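Report on the May visit to the Gitine packing and dispatch rooms

Prepared for members of the Bielecka Small Business Network by Karla Meléndez

In May, seven members of the network visited Gitine, which packs and sends out orders on behalf of small firms in the district. The visit was arranged by Stanisława Dudek and hosted by Abílio Meireles, who has managed dispatch at the site for 4 years. Members had asked to see how a modest operation organizes its benches and supplies before they commit to premises of their own.

Arrival and overview

The group was received at 9:30 a.m. and given a short talk on the path of an order from shelf to courier. Gitine currently sends out 3,000 parcels a month for 41 client firms. Most are small cartons of household goods, and the greater part is still packed by hand.

Mr. Meireles then took members to the table where hand tools are made ready.
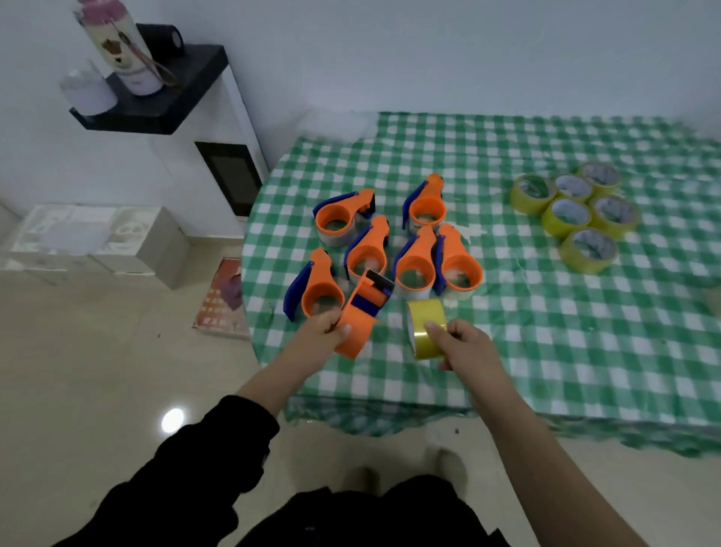

Tape is the supply Gitine has had the most difficulty keeping in order. Dispensers used to be refilled wherever they ran out, and cores and part-used rolls were left among the cartons. Refilling is now done at one table before each shift. The dispensers are all of the same orange and blue pattern, so a packer moving between benches does not need to adjust to a different handle. Yellow packing tape is laid out flat beside them, within reach of the person loading. Members asked whether clear and yellow tape served different purposes. Mr. Meireles explained that yellow is reserved for cartons going to Trorkska, a client with its own receiving rules, and that clear tape is used for general orders.

Amirhossein Shahbazi asked about the cost of standardizing hand tools. The older dispensers were replaced gradually over one winter, and the site now keeps a small reserve of spare blades.

Checking stock out

Goods leaving the stockroom are recorded by scanning a code, and the instruction is posted on the wall in Chinese at the point where staff need it. Lucyna Ostrowski observed that her own firm, Jiltis, relies on a paper book for the same purpose and loses time at month's end reconciling it. She has asked for a copy of the Gitine procedure.

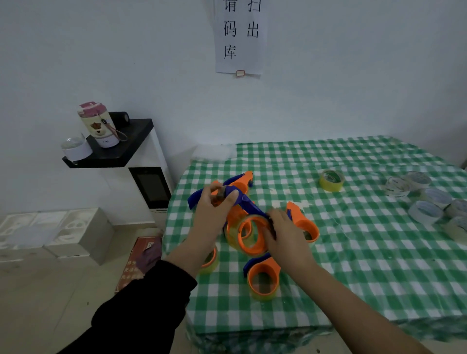

Matters for follow-up

Members agreed that a single refilling table could be adopted at little expense in most of their workplaces. Mr. Meireles has offered to receive a second group in the fall. Those wishing to attend should give their names to Ms. Dudek, noting any access requirements, as the stockroom is reached by stairs.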